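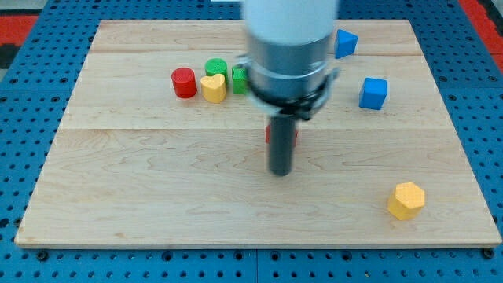 设备采购图集：桌面机械臂工作站，从立项到下单

这一页汇总了我们为桌面机械臂工作站做预算时的图片和说明，供后面申请同类设备的小组参考。项目由 Caroline Temba 牵头，5月立项，内部代号 Plurkari。文字按采购清单的顺序排列，每一项写明买什么、为什么这样定、钱花在哪里。报价细节在采购系统里，这里只写影响决定的部分。

先说结论：最后买了2套工作站，供应商是 Esuvero，台面和工装由 Bepari 加工，软件授权走 Clukov 的年度合同。下面分项说明。

一、作业内容

工作站要做的事是桌面范围内的推动和归位：机械臂末端朝下，在木板上方移动，把小块物料推到指定位置。物料有圆柱、方块、三棱柱、六棱柱和心形块，颜色有红、黄、绿、蓝。

立项时有人提出直接买带视觉分拣的整线，我们没有采用。现阶段要验证的是动作和节拍，物料轻，行程短，整线的大部分功能用不上。预算表里把整线方案保留为备选，等第二期再比价。

二、机械臂本体

选型时看了三个指标：工作半径、重复定位精度、末端法兰接口。负载没有单独提要求，小块物料加末端工具的重量远低于各家最低一档的标称值。

报价时要注意，有的供应商把控制柜、示教器和线缆拆开报，有的打包报。我们要求所有报价统一按“到货可通电运行”的口径重列一遍，重列之后，原来最便宜的一家排到了第三。后来的小组请直接用采购系统里的模板，不要收供应商自己的格式。

保修写进合同的是整机两年，延保没有买。延保价格和两次上门维修的费用接近，小组讨论后认为不划算。

三、末端工具

末端用的是一根深灰色的圆柱杆，头部圆钝，装在黑色支架上。推动类作业用杆就够，夹爪放到第二期。

杆件属于消耗品，预算里按易损件列支，不计入固定资产。首批备件和设备一起下单，单独补货的话，运费会超过货值。支架是标准接口，以后换夹爪不用换支架，这一点在技术协议里写明了，验收时请逐条核对。

快换装置没有买。现在一套工作站只干一种活，一个月也换不了几次工具，用扳手拆装可以接受。

四、台面

台面用蓝色多孔金属板，上面放浅色枫木板作为作业面。多孔板的好处是固定位置可以随时改，木板、挡块、支架都能用螺栓直接锁上。板子比普通钢台面贵，但省掉了每次改布局重新打孔的加工费。

孔距一定要在下单前定死。Bepari 第一次报的孔距和我们现有的工装对不上，改图耽误了几天。已有工装的小组，请把旧台面的孔距量好，写在询价单的第一行。

螺栓、垫片、压块按套采购，不要零买。清单上这一项金额最小，漏掉的次数却最多。

五、木板

枫木板由多条木料拼成，面积按机械臂可达范围裁定，四周留出螺栓位置。木板单价不高，我们每套备了一块替换板。

有小组问为什么不用塑料板或者直接在金属面上作业。试样阶段比过，金属面上推动时噪声大，塑料板反光，两种都退回去了。枫木的木纹比较明显，以后要加视觉识别的小组，请先拿样板试拍再定，本期没有这个需求，所以没有做测试。

六、物料块

物料块按形状和颜色成套买，现货，不需要开模。首批订了400件，包含2套工作站的日常用量和备用。

这里有一个教训：最初的预算是按每套工作站台面上同时摆放的数量算的，没有考虑丢失和磨损。试运行一个月之后重新申请了一次，多走了一遍审批流程。建议一次报够，单价低，多报一些不影响总额。

入库时按颜色分盒，盒子也请写进清单，我们当时是临时找的。

七、软件和培训

Clukov 的授权按工作站计费，一年一签。第一年的费用列在项目经费里，从第二年开始转到部门运行费，转之前要和财务确认科目。

培训含在设备合同内，现场一次，远程答疑若干次。现场培训请安排在设备到货并通电之后，不要提前。我们原定的培训日期比到货早，改期一次，供应商没有加收费用，但合同里没有相关条款，下次要写进去。

八、场地和安装

安装前需要准备的内容如下：

独立供电回路，每套一路。
台面承重和调平，由 Bepari 到场完成。
急停按钮的位置，操作员坐姿伸手可及。
工作区域边界标识，安装当天贴好。
网络接口，每套两个，一个给控制柜，一个给调试电脑。

场地改造费不在设备预算里，要另外走后勤的申请，周期比设备采购还长。请和设备采购同时提交，不要等合同签完。

九、时间

从需求确认到第一套设备验收，一共97天。最长的一段在台面加工和改图，机械臂本体反而是先到的，在库房放了一阵才拆箱。第二套因为图纸已经定稿，安装调试都顺得多。

有年底结算要求的小组，请按130天倒排计划，留出改图和复验的余量。

十、验收时核对的项目

机械臂：序列号与装箱单一致，各轴运动无异响，急停有效。
末端工具：杆件安装牢固，头部无毛刺，备件数量与清单一致。
台面：孔距抽测，水平度，螺栓齐全。
木板：表面平整，拼缝无开裂，固定后不晃动。
物料块：按形状和颜色清点，表面无明显缺损。
软件：授权到期日与合同一致，安装介质和账号交接完毕。

验收单由使用小组和采购各签一份。有缺项的可以先签收到货，不要签验收完成，尾款与验收完成挂钩。

十一、第二期打算

第二期计划增加夹爪和视觉，作业内容从推动扩展到抓取和码放。夹爪会同时询电动和气动两种，气动的要把空压机和管路算进总价，很多报价单里不含这部分。视觉相机的安装支架可以利用现有的多孔台面，预计不需要新增台面费用。

预算初稿由 Caroline Temba 汇总，各小组如果有合并采购的需求，请把作业内容、物料尺寸和场地情况一并发给她。只写“机械臂一套”的申请会被退回补充材料。

十二、文件位置

询价模板、技术协议范本和验收单都在采购系统的 Plurkari 目录下。Bepari 的台面图纸有两个版本，请使用改图之后的那一版，旧版保留只供查账。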